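Student project report
Lunch, leftovers and what gets thrown away: packed food at Florton
Iqra Soomro and Siu-ming Hsieh
Handed in February 3, 2022

1. What we wanted to find out

We both bring lunch from home and we both throw some of it away, so that was the start. The college canteen has its own waste scheme (scales by the hatch, a chart on the wall) but packed lunches don't count towards it. Whatever goes in the bins in the common room is just general rubbish. So the question was: how much of a packed lunch ends up in the bin, and what sort of thing is it?

Second question, added later when our tutor said the first was too thin – does it make a difference who packed it? Iqra thought people who pack their own would waste less. Siu-ming thought the opposite, because a parent knows what you eat and you at half seven in the morning do not.

We didn't look at the canteen at all. There is a seperate report on that from last year's group and it is better than ours would have been.

2. Background reading

Not a lot, to be fair. Most of what we found on food waste is about whole households or about supermarkets. Packed lunches get a paragraph if you're lucky. Primary schools are covered a bit, mostly on nutrition, whether there is fruit in there and whether there should be crisps. Nothing we could find on sixteen to eighteen year olds who are left to get on with it.

Two ideas from the reading we did use. One is edible against non-edible waste, so a banana skin is not the same as half a banana. The other is that people are bad at remembering. If you ask somebody on the last day of term what they threw away they'll say nothing much. So a diary filled in the same day, not a questionnaire at the end.

We also read the leaflet from Hotmont, the other college on our side of town, who did a "clean plate" month. Nice posters. No numbers in it though, so we couldn't compare.

3. Method

30 students kept a lunch diary for 2 weeks. We asked for people who bring lunch at least three days out of five. Sign-up was a sheet on the common room door and then a lot of asking people in person, because hardly anyone signs a sheet on a door.

The diary was one side of paper per day. What was in the lunch, who packed it, what came back, what went in the bin, why. The "why" box was Iqra's idea and it gave us the best material in the whole project. We left it blank, no tick boxes. In hindsight tick boxes as well would have made the sorting up quicker.

We also weighed things. A kitchen scale sat on the side table in the common room with a tub on it and people were meant to weigh leftovers before binning them. The scale was an Aksoy one borrowed from Siu-ming's kitchen. It switches itself off if you're slow, which annoyed people, and a few readings are missing because of that.

Ethics: everyone signed the form, under-eighteens had a parent sign too, names were taken off the diaries before we read them properly. We said at the start no comments about anybody's weight or what they eat, and we told people they could leave the "why" box empty if they wanted. Somebody did, every day, fine.

Problems with the method, might as well put them here:

– It was a small group and mostly our year.
– People who agree to a food diary probably care more about food than people who don't.
– Weighing your crusts in front of everyone makes you eat your crusts. We think this is a real effect and not a small one.
– One person was on study leave for part of it and we kept their pages in for the days they had.

4. Results

4.1 Amounts

Over the first week the tub took 3,000 grams of edible leftovers. Second week, 2,000 grams. So it went down, and we would love to say that our project did that but see the point about crusts. It was also mock week for some of the group and one of them wrote "too nervous to bring anything" two days running, so less lunch coming in as well as less going out.

Non-edible (skins, cores, egg shell, one chicken bone) we weighed in the first week and then gave up on. It didn't tell us anything, a banana skin is a banana skin.

4.2 What gets thrown away

Bread is the big one. Crusts, but also whole halves of sandwiches, usually the second half. Then fruit, mainly apples with one bite or a brown patch. Then anything with a sauce that had moved: pasta salad that leaked, yoghurt that split, wraps gone soft at the bottom.

What hardly ever gets binned: crisps, biscuits, anything from a packet. This didn't surprise anyone. But the reason is partly that a sealed packet goes home again and comes back the next day, or the day after. One cereal bar is in the same diary nearly the whole way through, "bar (same one)". It never gets eaten and it never gets wasted either, and we had no column for that.

Rice dishes did well. Several people bring leftovers from dinner and these came back empty far more often than sandwiches did. We think that's because it is real food somebody already liked the night before.

4.3 Boxes

We didn't plan to look at containers but they kept turning up in the "why" box. "Lid came off." "Squashed by my folder." "Tasted of yesterday." People have strong views on lids. Hinged ones are handy as the lid can't be left on the bus, but once the catch goes the box is finished. Loose lids seal better and get lost. 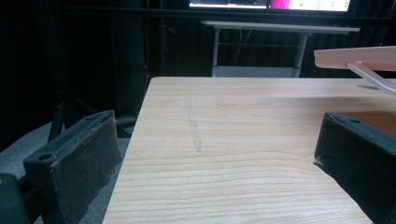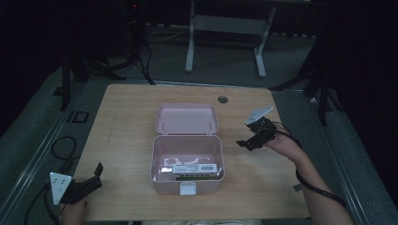 Tabletop, and a pink box with a hinged lid and a small latch at the front (second picture).

Squashing was the most common complaint after "wasn't hungry". Sandwiches in foil or film came off worst. Hard boxes protected the food but people moaned about the room they take up in a bag, and then didn't bring them. Boxes with inside walls kept fruit away from bread, and the students who had those wrote down fewer soggy things. We can't say more than that as so few people had one.

Smell was the other one. Two students stopped bringing fish because of comments from other people, and one of them went to crisps and a roll from the shop instead. That's not waste in our sense but it seemed worth writing down.

4.4 Who packed it

Here we were both a bit wrong. People who pack their own threw away less by weight, so Iqra gets that. But they also bring less in the first place. Take that into account and the gap nearly goes. Lunches packed by a parent were bigger and had more variety, and the wasted bits were nearly always the same bits each day – the apple, the crusts, the carrot sticks. As one diary put it, "mum puts it in, I put it in the bin, she doesn't know." Another: "I have told him about the tomatoes".

When we asked that second student afterwards it turned out they'd said it once, in Year 9.

There was a third kind we hadn't thought of. Packed together the night before, parent and student both in the kitchen. Only a handful did it like this but their diaries are the dullest of all, everything eaten, nothing in the "why" box.

4.5 Reasons

Sorted by hand on Siu-ming's bedroom floor into piles. In order, biggest pile first:

Not hungry or not enough time
Squashed, leaked or gone soft
Don't like it, never did
Went off or smelt off
Ate something else (usually from the Vakance machine by the stairs)
Forgot it was in there

Time is bigger than we expected. Lunch is short, and if you have a club or a catch-up session you eat walking. Things that need a fork don't get eaten on those days. Things that need peeling don't either, oranges basically stood no chance.

The vending machine pile is smaller than staff think. When we talked to staff at the start most of them blamed the machine straight off.

5. Discussion

So what do we make of it. Most of the waste is predictable. Same person, same item, same day of the timetable. You could more or less guess a diary after reading three pages of it. That's good news really, as a predictable thing can be fixed without a campaign. Leave out the apple if the apple always comes back. Cut the sandwich smaller on a club day.

The awkward part is that it means talking to whoever packs the lunch, and people don't want to seem ungrateful. Several "why" boxes say something like that. It costs somebody time and money to make you lunch, and it feels rude to hand back a list of changes. So you bin it quietly. We both recognised ourselves in that one.

We are less sure about the weighing figures. Two weeks isn't long. If we ran it again we would do a first week with diary only and no scale, then bring the scale in, and then you'd see how much the scale changes things on its own.

6. What we would suggest

A food bin in the common room, seperate from general rubbish. At the moment a bread crust and a crisp packet go in the same bag.

A shelf or basket for sealed things people don't want, so someone else can have them. The cereal bar could have found a home.

Ten more minutes at lunch. We know this won't happen. It's in as it was in so many diaries.

Something short for parents in the April newsletter, saying ask what comes back. Iqra has written a draft and it's in appendix C.

7. Who did what

Iqra: diary sheet, ethics forms, sections 2, 4.4, 5. Siu-ming: weighing, the spreadsheet, sections 3 and 4.1 to 4.3. Section 4.5 was done together, section 6 mostly argued over. Proofreading was meant to be both of us but we ran short on time, sorry.

Appendix A: blank diary sheet
Appendix B: weights by day, with gaps marked
Appendix C: newsletter draft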